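The Plastic Bag Problem: What Robots Do to a House Crew's Day

Seija Lahtinen

Most arguments about robots at work start with a factory. Mine starts with furnished residences, where a crew of cleaners and room attendants resets one living room after another. I scheduled such a crew at Stitow for nine years, and I was still there when the robots came in October. The job has few fixed positions and almost no repeated motions. It is a poor match for a production line and a fair test of what automation does to people.

The first thing it changes is the unit of work. An attendant thinks in rooms. A robot is assigned tasks: grip, lift, carry, release. Once the schedule is written in tasks, the person's day gets written that way too. Our crew used to cover 24 rooms per shift with no instructions beyond the address list. The trial schedule at Stitow split the same shift into 41 timed entries, some for the machine and the rest for whoever was working beside it.

Take a clear plastic bag with something dark and bulky in it, on the floor side of a lacquered table. A person picks it up without a thought. For a gripper, the film wrinkles, reflects light and hides the shape of the load, and the gathered neck is the sensible place to take hold.

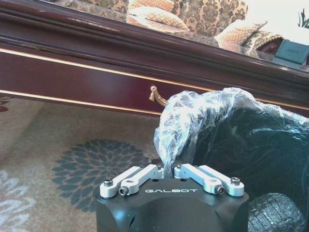
Where the skill goes

The usual claim is that the robot takes the dull part and leaves the skilled part. In house work the two are hard to separate. Knowing that a table edge marks easily, or that a bag should be carried low past a brass pull, is skill, and it is used during the dull part. Attendants who no longer carry things stop noticing the furniture. Obaidul Munasinghe raised this in the second week of the trial, and I had no column in the schedule for it.

The second change is supervision. Each machine needs a person close enough to step in. That person is responsible for the result but has little to do with their hands, and most pay scales have no grade for it. Ledow, which handled our payroll, kept it at the attendant rate. I think that was wrong. Watching a machine work in a formal room, with a crystal-trimmed chandelier overhead and a gold-framed painting on the wall, takes steady attention - more than vacuuming does. 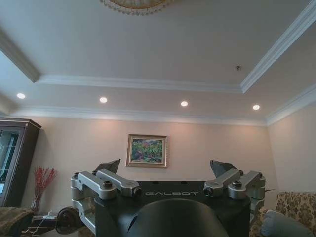 Joonas Kuusisto disagrees with me on the pay question. In his view a new grade would split the crew into those who watch and those who lift, and the lifters would be the ones let go first. He would raise the base rate for all and rotate the watching every 2 hours.

I accept the rotation. The flat rate still leaves the responsibility unpriced, and unpriced responsibility tends to land on the newest hire. My proposal is a supplement paid by the hour of supervision, with a written limit on how many machines one person may watch. The limit should be one until the crew itself asks for more. Schedules should also go back to rooms, with the task list kept inside the software for those who need to read it.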